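El viernes estuve en la jornada de puertas abiertas de Gellari y todavía me dura la sonrisa. Llevaba meses queriendo ver por dentro cómo trabajan con los brazos robóticos, y cuando Imogen Lambert me escribió para decirme que quedaban plazas en el grupo de las cuatro de la tarde contesté antes de mirar la agenda (tenía dentista, lo he cambiado).

Llegar tiene lo suyo. El autobús te deja en la rotonda de Plidville y de ahí hay un paseo cuesta arriba con viento de noviembre en la cara. El edificio por fuera es una nave gris como las de al lado, sin cartel grande ni nada. Dentro, café malo, galletas buenas y una fila de sillas plegables. Éramos 8 en mi grupo: dos profesores de instituto, una pareja que trabaja en logística, un chaval que hacía preguntas mejores que las mías y algún despistado más.

La charla de bienvenida la dio Glenys Sowerby, que coordina el laboratorio. Fue corta, cosa que agradecí. Contó que llevan un tiempo dedicados a la manipulación sobre mesa: coger objetos de uso diario, moverlos, dejarlos en su sitio, pasarlos de una mano a otra. Tareas que un niño de tres años resuelve sin pensar y que a una máquina le cuestan horrores. Todo lo que hacen los brazos ahí lo ha enseñado antes una persona a base de repetir el movimiento, y para una de las tareas que nos iban a contar habían grabado 1.754 repeticiones. Mil setecientas cincuenta y cuatro veces lo mismo. Pregunté si no se volvían locos y Glenys me dijo que se turnan y que ponen la radio.

Después pasamos a la sala de trabajo. Yo esperaba jaulas, luces naranjas girando, operarios con casco... y te encuentras una mesa blanca con cosas de andar por casa. Wayne Birkett estaba a los mandos y su hermano Roland iba explicando lo que pasaba, los dos con esa manera de terminarse las frases que tienen los hermanos. Roland insistió mucho en que nos fijáramos en las pinzas y no en el brazo. El brazo impresiona más, claro, es lo primero que se te va a los ojos, pero lo difícil está en los dos dedos del final: cuánto abrir, por dónde entrar, cuándo parar de apretar.

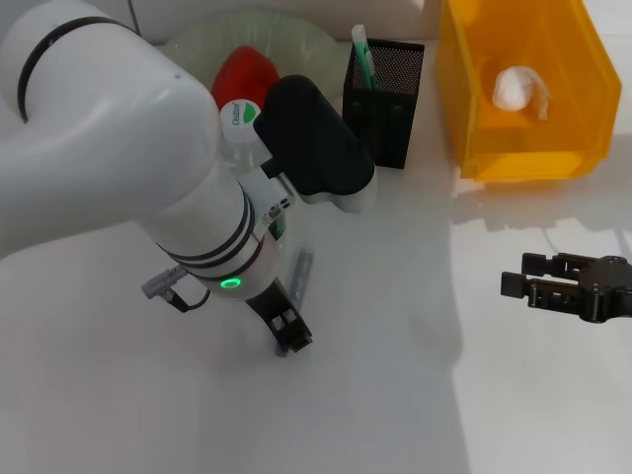
Lo que más me gustó fue el ritmo. En los vídeos que circulan por ahí todo va acelerado y parece magia; en directo la pinza baja despacio, se para un momento, corrige un pelín y sigue. Te da tiempo a pensar «ahora se equivoca» y a ponerte nervioso por ella. Alguna vez se equivoca, por cierto. En uno de los intentos los dedos se cerraron en el aire y Wayne lo volvió a lanzar sin darle ninguna importancia. El de logística aplaudió el segundo intento como si fuera un gol.

Pregunté por los objetos finos, los que se quedan tumbados sobre la mesa. Son de lo peor, me dijo Roland: hay muy poca altura de donde agarrar y si la pinza baja un poco de más, toca la superficie. Los transparentes tampoco se quedan cortos, porque a la cámara le cuesta decidir dónde acaba el plástico y dónde empieza lo de detrás. Y luego está la luz, de la que yo no me había preocupado en mi vida. Según entre el sol, las sombras sobre el blanco cambian y lo que por la mañana salía bien por la tarde puede dar guerra. Tienen apuntadas las horas buenas en una hoja pegada junto a la puerta.

El programa con el que organizan las grabaciones se llama Illix y lo lleva Delyth Edwards, que nos lo enseñó en un portátil lleno de pegatinas. No os voy a mentir, me perdí en la segunda pestaña. Pero me quedé con una idea: descartan muchas grabaciones. De una tanda de 500 tiraron 271 porque la persona que guiaba el brazo dudaba demasiado, y el robot aprende también las dudas. Me pareció precioso y un poco inquietante – imaginad una máquina que titubea igual que tú delante de un tarro.

Al final hubo un rato para probar. Yo conseguí acercar la pinza a donde quería al tercer intento y me sentí piloto de avión. El chaval de las preguntas lo hizo a la primera, naturalmente. Es rarísimo: tu muñeca sabe perfectamente lo que hay que hacer y aun así tienes que ir pensándolo por partes, bajar, girar, abrir, esperar. Salí con el hombro cargado y muchas ganas de repetir.

Si os pica la curiosidad, Imogen me ha dicho que quieren montar otra visita en primavera, quizá junto con la gente de Ashworth, que trabaja con robots móviles. Avisaré por aquí en cuanto sepa fecha. Los grupos son pequeños y las plazas vuelan, así que si alguien quiere venir conmigo que me lo deje dicho en los comentarios y nos apuntamos a la vez. Id con abrigo, que la sala de las sillas está helada, y comed algo antes, porque las galletas se acabaron enseguida (culpa mía en buena parte).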